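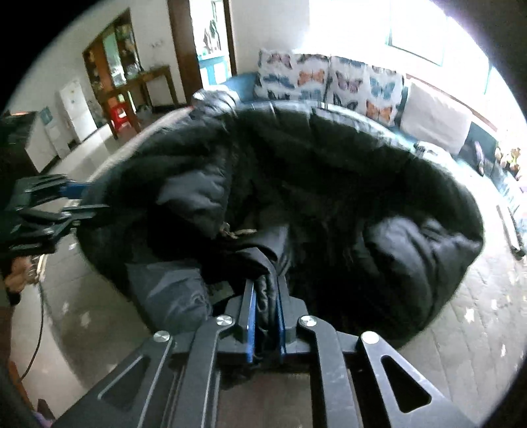
Washing a Down Coat Without Ruining November

Every fall I get the same three letters. One is from somebody whose down coat smells like a bus. One is from somebody who washed theirs and now owns a nylon sack with a wet mouse in each channel. The third is from Eilif Isaksson, who disagrees with whatever I told the other two.

So, again, from the top. Read the care tag first. Zip every zipper, empty every pocket, and turn the coat inside out. I once laundered a hardware store receipt and was picking it out of the cuffs until spring.

Scrub the collar and cuffs with a drop of dish soap and an old toothbrush. That's where all the dirt lives anyway.

Use a front loader if you can get to one. The tall post in a top loader treats a coat the way a dog treats a sock. Cold water, gentle cycle, a small amount of down wash, and no fabric softener, which mats the feathers. Then run a second rinse. Cayetano Ibarra in Pranurcombe runs a third, but he has well water and opinions.

Lift the wet coat out with both arms underneath it. Hauling it up by one sleeve puts all that water on one seam.

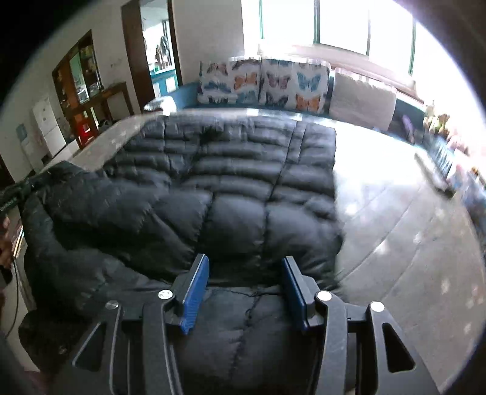 Can I just let it air dry?
Only if you like lumps and have several days to spare. Down in a cold room dries so slowly that it can go sour first, so use the dryer on low with two or three clean tennis balls.

Plan on 4 hours, stopping every half hour to break up clumps with your fingers. It will sound like somebody moving furniture upstairs. When you think it's done, give it another cycle, then hang it overnight somewhere with moving air.

For storage, use a wide hanger or a big cotton bag. Those vacuum bags save a lovely amount of closet space and give you back a pancake.

Next month: getting candle wax out of a tablecloth, with a rebuttal from Eilif.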